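Product Review: Zunora Hardware Wallet and Companion Application

Published 18/10/2018 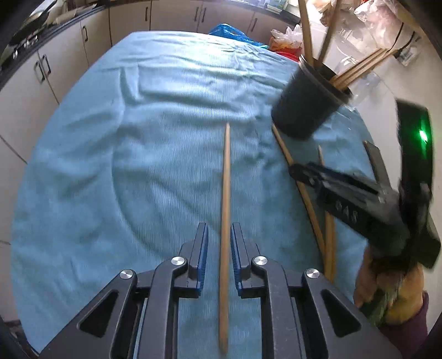 Open jaws with blue grip pads over a light blue tablecloth.

Summary of Findings

The Zunora is a pocket-sized hardware wallet intended for private holders of Bitcoin, Ether and a small number of other digital currencies. It was reviewed by the Digital Assets Desk over five weeks beginning in September. The desk finds the device suitable for long-term storage by holders who are comfortable with basic key management. It is less suitable for frequent traders, and it cannot be recommended at present for accounts that require more than one signatory.

The review was conducted by Dumisani Sithole and Krum Popescu. Technical comments were supplied by Lwazi Pillay. The desk bought both of its test units at the retail price and received no payment from the manufacturer or from any exchange.

Setup

The wallet arrives in a sealed carton with a USB cable, two recovery cards and a printed guide. On first use the owner sets a PIN and writes down a recovery phrase shown on the device screen. The device then asks for the full phrase to be entered again before it will create an address. Some owners will find this step slow. The desk supports it, as a phrase copied with a single wrong word may leave funds out of reach if the unit is later lost.

The printed guide is clear on the subject of the PIN and poor on the subject of the optional passphrase. A passphrase opens a separate wallet, and a mistyped passphrase opens an empty one without any warning. The guide gives this matter one sentence. Owners who intend to use the feature should test it with a small sum and restore the wallet at least once before moving a larger balance.

Firmware was out of date on both units. The update completed without error on the first unit. On the second, the companion application stopped responding and the process had to be repeated. No keys had been created at that stage.

Daily Use

Transactions are prepared in the companion application and approved on the device. The screen shows the receiving address in full over two pages, followed by the amount and the network fee. Both buttons must be pressed together to approve. The reviewers consider this arrangement sound. It obliges the holder to look at the address on the device itself, where malicious software on the computer should not be able to change it.

Fee selection is the weakest part of the application. Three settings are offered, named Low, Normal and Priority, and the figure behind each is shown only on the final page. During a busy period on the Bitcoin network, a transfer sent at the Low setting remained unconfirmed overnight. The application offered no means of raising the fee afterward. Holders who move funds during periods of heavy trading should select Normal or wait.

Balances are displayed in coin units and in a chosen national currency. The price feed was at times several minutes behind the market. This is of little consequence for storage, but the figures should not be used as a basis for a trade.

Supported Currencies

Bitcoin, Ether and Litecoin are handled within the main application. Tokens issued on the Ethereum network are displayed, although sending them requires a connection to a third-party wallet page. Mr. Popescu completed this procedure with two tokens and found it workable. He notes that an owner must hold a small amount of Ether in the same account to pay the network fee, a point on which the application is silent until the transfer fails.

Comparison With the Puseo and the Shezi

The desk has previously reviewed the Puseo and the Shezi. The Puseo has a larger screen and supports more currencies, but its recovery procedure depends on the computer keyboard, and the desk continues to regard that as a serious defect. The Shezi is cheaper and has fewer functions. It remains a reasonable choice for a person who holds Bitcoin only.

The Zunora sells for 100 dollars. For a holder with 400 dollars in digital currency, the expense is difficult to justify, and a well-kept software wallet may serve. For balances above 1,000 dollars the desk believes a dedicated device is warranted.

Customer Support

Two inquiries were sent to the manufacturer under the name of an ordinary customer. The first, on the failed firmware update, was answered the following morning with correct instructions. The second, on the passphrase, was answered after six days with a link to the printed guide.

Readers are reminded that no legitimate support agent will request a recovery phrase. Any message that does so, by email, by telephone or through a social network, should be treated as an attempt at theft.

Shared Accounts

Evaristo Espinoza, who manages reserves for the payments firm Esix, asked the desk to examine whether the Zunora could be used where two officers must approve each transfer. The companion application does not support this. It is possible with outside software, but the reviewers encountered repeated connection failures and could not complete the test to their satisfaction. Firms with such a requirement should look elsewhere until native support is released.

Assessment

Security of key storage: Good
Ease of setup: Good
Fee control: Poor
Range of currencies: Fair
Documentation: Fair
Customer support: Fair
Overall: Recommended for individual long-term holders

This review concerns the function of a storage device and does not constitute advice to buy, sell or hold any digital currency. Prices are subject to sharp movement, and holders may lose the whole of their investment.

Corrections may be addressed to Sizwe Joubert, Reviews Editor, Digital Assets Desk.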